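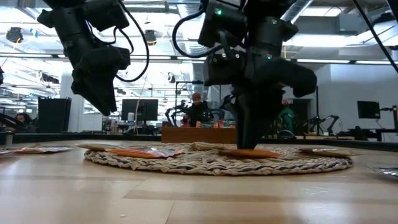
# Kasmont 圆形编织餐垫

Kasmont 是一款手工编织的圆形餐垫，主体为本色纤维辫，边缘一圈掺入深色线。适合放餐盘、汤碗、小吃碟，也可以当茶席的底垫。单片出售，另有四片装和六片装。

## 基本参数

| 项目 | 内容 |
|---|---|
| 型号 | Kasmont 932 |
| 形状 | 圆形 |
| 直径 | 380 毫米 |
| 单片重量 | 160 克 |
| 材料 | 主体为天然灯心草，边缘为染色棉线 |
| 正反面 | 正面平整，背面可见收线处 |
| 包装 | 牛皮纸封套，不含塑料 |
| 经销 | Allport 家居 |

手工编织，直径允许上下 5 毫米的偏差。同一批货颜色接近，不同批次之间会有深浅差别。如果需要补购，请在订单备注里写上封套背面的批次号，仓库会尽量配同批或相邻批次。

## 编法

草料先分粗细，浸水回软，再编成三股辫。辫子从中心起头，一圈一圈向外盘，圈与圈之间用同色细线缝合。最后三圈把染色棉线和草一起编进去，收尾压在背面。

这一款的图样由 Liesl Riedl 定稿。早先的样品中心用的是打结起头，放小碗会晃，现在改成平盘起头，中心和外圈厚度一致。旧款型号为 Kasmont 303，已停产，与现款混用时能看出高低，不建议拼成一套。

编织由 Ojo 工坊完成，验货由 Adaeze Adeyemi 负责。验货项目有平整度、断草、线头和气味。断草超过两处的退回重编。

## 使用

新垫子拆开后有草味，放在通风处两三天会变淡。运输中受压卷边的，把正面朝下平放，上面盖一块微潮的棉布，再压几本厚书，过一夜取开，晾干后再用。不要用熨斗直接烫。

餐垫可以隔开一般热度的碗盘。刚离火的铸铁锅和砂锅请另用锅垫，高温会把草烤脆，颜色也会变深。

漆面或高光桌面上使用时，先把桌面擦干。垫子底下如果长时间积水，桌面可能留下圆印，草也容易发霉。背面收线处没有硬物，但拖着走仍可能带着沙粒划伤漆面，移动时请拿起来。

## 清洁和存放

- 碎屑：拿起来拍掉，缝隙里的用软毛刷顺着编纹刷。
- 汤汁、酱汁：马上用拧干的布按压吸走，再用清水布擦一遍。
- 油渍：布上沾少量中性洗涤剂，擦完用清水布带走泡沫，立起来晾干。
- 咖啡和红酒：时间一长洗不掉，边缘深色部分不明显，中间会留印。
- 不能泡水，不能机洗，不能进洗碗机和烘干机。
- 不要用漂白剂。染色棉线第一次擦洗可能轻微掉色，用浅色布时留意。

长期不用时平放，片与片之间垫一张白纸。叠放不超过十二片，再多的话底下几片会压扁。南方梅雨季节请每月拿出来晾一次，避开正午的太阳。挂钩存放会让外圈变形，我们不提供挂环。

## 常见情况

**边缘有一小截草翘起来。**
用剪刀贴着表面剪掉即可，不要拉。拉出来的一截连着里面的辫子，会把那一圈带松。

**两片大小不一样。**
先量直径，在允许偏差内的属于正常。超出的请拍照发给售后，卷尺要放在照片里。

**表面有浅色斑点。**
干的、擦不掉的，多半是草本身的疤。如果是绒毛状，而且有霉味，请停用，七天内联系我们更换。

**方桌上怎么摆。**
边长 80 厘米的方桌放四片刚好，中间留得下一盘菜。长桌每人一位按 60 厘米算，垫子之间还有放杯子的地方。

## 规格与货号

| 规格 | 货号 | 库存情况 |
|---|---|---|
| 单片 | 932-1 | 有货 |
| 四片装 | 932-4 | 有货 |
| 六片装 | 932-6 | 十月补货 |
| 配套杯垫（四片） | 1878 | 有货 |

杯垫与餐垫用料相同，直径 110 毫米，编得更紧。Utari 系列的长方形桌旗颜色偏灰，和本款放在一起有色差，介意的请先索取色样。

餐馆和民宿订购六十片以上，可以把边缘线换成藏青或砖红，工期加二十天，定制品不退。批量询价请写给 Onyekachi Etim，注明数量、收货城市和是否需要开票。

## 退换

收货后十四天内，未使用、封套完整的可以退货，运费由买方承担。发错货、破损、霉变由我们承担来回运费。已沾水或有食物痕迹的不退。

页面更新：2025年3月8日。本次改动：补充杯垫货号，删去旧款 303 的购买入口。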